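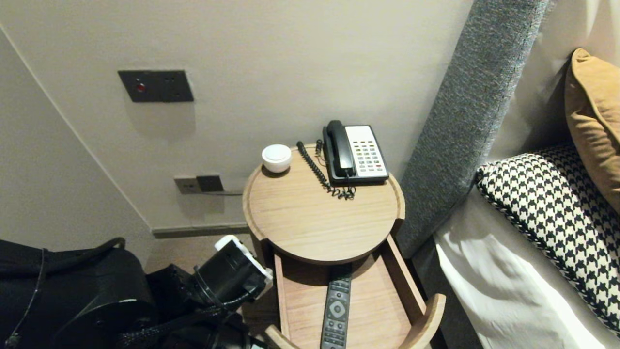
Jeda Outerwear Listings – data card

Contents

Jeda is a set of product listings for jackets and coats, collected from small online shops and cleaned up by hand. Each row is one garment as the shop described it, with our own labels added next to the original wording. It was put together by Kwabena Amegashie and Augustina Kpodo, with label checks by Iddrisu Ankrah. The current release is version 2.

The listings are in English. Many were written by sellers whose first language is something else, and we kept their spelling and grammar as they were. Only the label columns are ours.

What it is for

The set was made to test how well a program can pull plain facts out of messy sales copy: what the shell is made of, how the front closes, how many pockets there are and where. It has also been used for spelling work and for matching the same garment across shops.

It is not a price guide. Prices were removed in the first release and have not been put back. It is also a poor choice for trend work, as most of the shops leave old stock up for years.

Files

listings.csv – the main table
labels.csv – our labels, joined to the main table on item_id
terms.txt – the word list used for materials, collars and closures
changes.txt – notes on each release

Columns in listings.csv

item_id – a short code, stable between releases
shop – one of the 11 shops, given by its code
title – the product title as published
body – the full description as published, line breaks kept
sizes – size text as published, not converted

Columns in labels.csv

shell – leather, suede, wool, cotton, denim or synthetic
lining – viscose, polyester, cotton, quilted, none or not stated
closure – zipper, buttons, snaps, toggles, belt or mixed
collar – see terms.txt for the full list
pockets_out and pockets_in – whole numbers, blank if not stated
sure – yes or no, set to no when the two labelers disagreed

How the labels were made

Two people labeled each row without seeing the other's work. Where they differed, Iddrisu read the listing and picked one, and the row was marked "no" in the sure column. Most of the trouble came from collars. Sellers use "lapel", "notch" and "shirt style" for the same thing, sometimes in one paragraph.

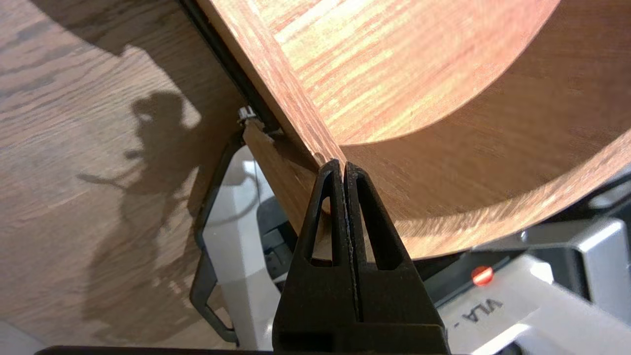 Linings were the second problem. A listing may say "viscose" in the first line and "soft polyester" near the end. We took the first one stated unless the size table or care notes clearly backed the other. "Faux shearling" is labeled by its base cloth if given, and otherwise as not stated.

"Genuine", "real" and "top quality" leather are all labeled leather. We had no way to check the garments themselves, so the label records the claim made in the text and nothing more.

Known problems

Roughly 100 rows have a body that stops in the middle of a sentence. The text was already like that on the shop pages. They are kept, and the labels cover only what is there.

The two largest shops, coded Aidoo and Mastitz, make up more than half the table. If you split by row, near copies will end up on both sides. Split by shop.

Pocket counts in rows from Morkurwood are unreliable. That shop pasted one pocket paragraph under almost every coat, including a few capes. Godelieve De Graaf found this and has a fix in progress.

There are 6 rows where the title and body describe different garments. They are listed by item_id in changes.txt.

Changes in version 2

Added the sure column. Split quilted out of polyester under lining. Dropped vests, which had been labeled by a different rule. Fixed curly quotes that broke the import on some systems – thanks to Senyo Ansah for the report.

Use and contact

The labels and word list may be used and changed freely with credit to the Jeda set. The listing text belongs to the shops and is included for research use only. To report a wrong label, open an issue with the item_id and the line of text that shows the mistake. Reports are usually read on Sunday.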